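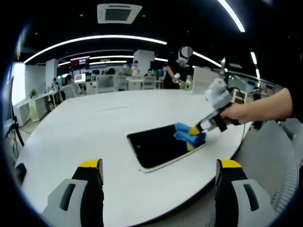 图:白色大桌上的手机擦拭,蓝色清洁布折成一团,压在黑色屏幕的右半边。

Rultska 桌面擦拭小集 说明文档

欢迎!Rultska 是一个专门讲“擦东西”的小数据集,主角是手机屏幕、清洁布和一张宽敞的桌子。听起来很窄,可越做越觉得有意思:同一块布,折法不同,擦出来的路线就完全不同;同一部手机,正着放和斜着放,手要走的方向也跟着变。我们把这些细节都尽量留了下来,希望你用得开心,也欢迎来信告诉我们你拿它做了什么。

维护者:Fadi Sayegh
当前版本发布于 2019年11月22日

一、里面有什么

本版共 317 段短片,每段最长 30 秒,内容都是在桌面上擦拭一件小物品。其中 200 段擦的是手机,其余是眼镜、遥控器、计算器和小镜子。每一段都配有一条中文短句,写清楚擦的是什么、用的什么布、从哪一侧开始。

手机部分是我们最喜欢的!屏幕朝上平放,黑色玻璃面很容易反光,布一压上去,边界就特别清楚。放置角度没有统一规定,有的与桌沿平行,有的斜着,长边从左上拉到右下。斜放的那批请一定看看,擦的人往往会顺着屏幕的长边走,偶尔又突然横着来一下,非常生动。

二、目录结构

phone/ 手机
glasses/ 眼镜
remote/ 遥控器
calculator/ 计算器
mirror/ 小镜子
notes/ 中文短句,一段一条,文件名与短片对应
extra/ 零散照片和布料折法记录

文件名由物品、布色、折法和序号组成,例如 phone_blue_wad_080。布色目前有 blue、gray、pink 三种。折法写作 flat(平铺)、half(对折)、wad(折成团)。眼镜目录里早期有几段没有写折法,下一版会补上。

三、关于布

说到布我们可以讲很久。最初大家都觉得随便拿一块就行,试过以后才发现差别很大。平铺的布盖得宽,可是会把屏幕整个遮住,后面看标注的人很头疼。对折好一些,边缘整齐,转角处容易翘起来。折成团的接触面最小,屏幕露出来的部分多,看得最清楚,所以手机部分里 wad 最多。缺点是团会散,散开的时候请在短句里写“布散开”,不要剪掉,这种片段反而很有用。

蓝色布放在白桌面上对比最好,找边界很轻松。灰色布放在黑屏上就有点吃力,我们保留了它,难一点的数据也该有。粉色布是 Flolberg 的同事带来的,只用在眼镜和小镜子上。

四、关于桌子和周围

主要用的是白色大桌,桌沿是圆角,弧线很长。桌面颜色单一,物品的轮廓干净,阴影也柔和。背景是开放式的工作区,有工位、办公椅,也有人走动和坐着做自己的事。我们没有把背景清空,真实的办公环境本来就这样,热热闹闹的也挺好。背景里的人脸做了模糊处理;如果你发现有漏掉的,请马上告诉我们,当天就改。

五、短句怎么写

每条短句只写一件事,用现在时,尽量少用形容词。下面是从 notes/ 里摘的几条:

用折成团的蓝布擦手机屏幕右半边。
用对折的灰布擦遥控器正面,从上往下。
用粉布擦左镜片,布散开。
把计算器斜放,用平铺的蓝布擦按键。

“左”“右”一律以画面为准,不以物品自身为准。手机斜放时,如果分不清算左还是算上,就写“靠左上”。不要写“擦干净了”,单看一段很难判断干不干净,写“擦”就够了。布只是放在屏幕上、还没有移动的,写“压”。这两个字分得细一点,后面检索会方便很多。

六、适合拿来做什么

做动作描述、做物品与布的接触区域标注、研究反光表面上的遮挡,都很合适。Zetmont 小组用 80 段手机短片试过折法分类,他们觉得 flat 和 wad 好分,half 夹在中间最难。如果你有更好的分法,请务必分享给我们!

不太适合的:判断清洁效果,或者比较不同布料的好坏。我们没有记录屏幕上原来有什么污渍,也没有记录布的材质。

七、已知问题

手机黑屏反光,有些片段里能看到天花板灯的倒影,容易被误认成污渍。
remote/ 里有两段的布色写错了,蓝写成了灰,已列入修正清单。
小镜子目录最少,折法也不齐,暂时不建议单独使用。
部分短句的标点全角半角混用,处理文本时请先统一。

八、下一步

四月打算加入平板电脑和键盘。键盘特别让人期待,布会卡在键帽之间,折法那一栏恐怕要再添一个词。也想补一些双面擦拭的片段:擦完正面翻过来擦背面,中间那个翻转的动作目前一段都没有。

九、使用与联系

教学和研究可以自由使用,转发时请附上这份说明,并注明 Rultska 和版本发布日期。有问题、有错漏、有好玩的折法,都可以写信给 Fadi Sayegh,来信请在标题里写上目录名和文件名,这样找起来最快。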